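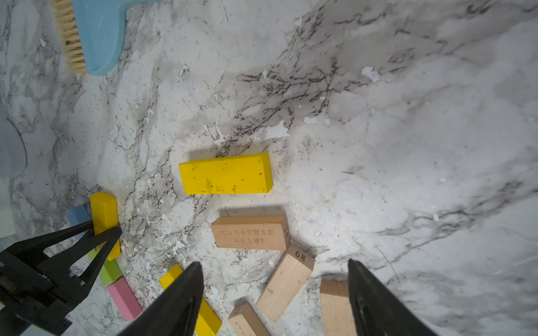
Figure 1. Wooden blocks on the marble-pattern top, seen from the wrist camera with the gripper open.

Trying out the Granier gripper kit
Project report, Intro to Automation
Partners: Etelka Szabó and me (Mervyn Inskip)

So our project was to take a kit that's sold to schools and find out if it does what the sales page says. We picked the Granier because it comes with the fingers, the wrist camera and the software all in one box, and because Ms. Naylor already had a purchase code for it (thank you!!). It costs $398, plus shipping, and the page promises "up to 80 picks an hour right out of the box." I wanted to see about that.

Setup

The manual says one class period. It took us three. Most of that was the calibration, where you drive the open fingers to each corner of the work area and click a button, and if you click too early you start the whole thing over. Etelka got good at it. I did not. The screws in the finger mount are tiny and we had to borrow a driver from the bike club.

What we picked up

Wooden blocks, mainly. Some are painted (yellow, lime green, pink, a pale blue) and some are plain wood with numbers on the ends and Chinese writing engraved on the side. I really liked having the plain ones in there, since the software had to cope with printing as well as flat color. We piled them close together on purpose and left a light blue brush near the corner so the camera had something else to think about.

How it went

We logged 431 tries over the whole project. The big yellow block was the easiest by far when it was lying flat with space around it. Blocks lying diagonally and close to each other were harder, and the arm would sometimes go in and nudge the neighbor first. Our best hour came out at 61 picks, so less than the ad, but our pile was messier than the one in their video!

The thing that bugged me most is that the fingers block the camera. When the gripper is open you still lose whatever is behind each finger, and we had blocks hiding back there a lot. Etelka wrote to support and a guy named Roy Furnival answered the next day and told us to add a second look from higher up before each pick. That helped, but it's slower.

Would I buy it?

For a class, yes. For home, I'd wait for a sale. We give it 7 out of 10 (Etelka wanted 8, I wanted 6). In April we're hoping to try the softer finger tips they sell separately.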